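Laundry day swap fills Arnside hall again, lint and all

Sorting tables go out at 11 on Saturday

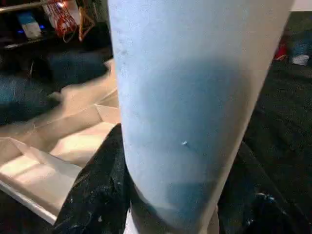

Parvaneh Mirzaei wants the dark stuff kept apart this time. She said black fabric picks up every bit of white fluff going, and that she spent most of an evening in February picking specks off a coat she had only just brought home from the swap.

Fair point, and the organizers have listened. Dark clothes get their own table on Saturday, nearest the door, with a lint brush tied to the leg so it doesn't walk off again.

The Arnside clothes and craft swap is back for its second run of the year. Doors at 11, same side entrance as before. Bring clean clothes, fabric, yarn, sewing bits, foam, felt, storage trays. Leave with whatever you can use. No money changes hands except for coffee.

Last time people brought in more than 500 items, going by the sign-in sheets, and the sorting ran well past closing. Coats ended up under curtains. A bag of zippers was opened twice and put away twice. One family went home with somebody elses gloves, since returned.

So, some changes.

Sorting starts earlier. Anyone who can help should be there 30 minutes before doors, and there will be a second shift after lunch. Clothes are folded, not hung – the rails were wobbly and took up half the hall. Sizes go on a slip of paper tucked in the collar. No pins please.

Small things go in trays. Buttons, hooks, thread, ribbon. The shallow kind of tray works best, white if you have it, so people can see what's in there without digging. Gift box inserts and drawer dividers are fine. They don't have to match.

Craft supplies have moved to the back room, which has better light and a sink. Foam and felt go there too, along with offcuts bigger than a dinner plate. Anything smaller goes in the scrap bag by the window, free to schools and playgroups. Muli, the yarn shop on the corner, is sending over ends of lines and will have someone at the table until mid afternoon to help with stuck projects. Bring the project. Bring the pattern too if you still have it.

There is a limit this time on how much one person can drop off: 5 bags. Ordinary grocery bags, not contractor sacks. Organizers say the limit will be kept loosely for people clearing out a relative's house, but call ahead so there's space.

Not accepted – pillows, used socks, shoes with broken soles, anything damp. Electric blankets are out as well, after a long argument in February over whether one of them was safe to plug in. It wasn't plugged in.

Leftovers went to Elach last year and will again. The charity's van comes at the end of the day and takes whatever is bagged and labeled. Unlabeled bags stay behind and have to be gone through by hand, so label them. Winter coats in good shape are wanted most, then kids' sizes, then bedding.

Mirzaei also asked about the mending corner, which was popular last time but had a line out past the coat hooks. It is staying, with two more chairs and a second machine. Hems, buttons and small tears only. Zippers take to long and will be turned away unless it's quiet. She said she would be bringing the coat back for a button, and that she expected to wait.

Kids are welcome. There's a table for them in the back room with glue, card and scrap felt, and an adult needs to stay with under-eights. Last time's felt animals are still on the hall windowsill if anyone wants to claim one.

Parking is tight on Saturdays and the lot behind the hall is kept for drop-offs in the morning. Street parking after that. The bus stops across the road.

Coffee and sandwiches from the kitchen hatch, cash only, card reader is still broken.

To call ahead about a large drop-off or to sign up for a sorting shift, use the number on the hall noticeboard, or leave a name at the counter in Muli before closing on the day before. Shifts are an hour each. The after lunch one still has gaps.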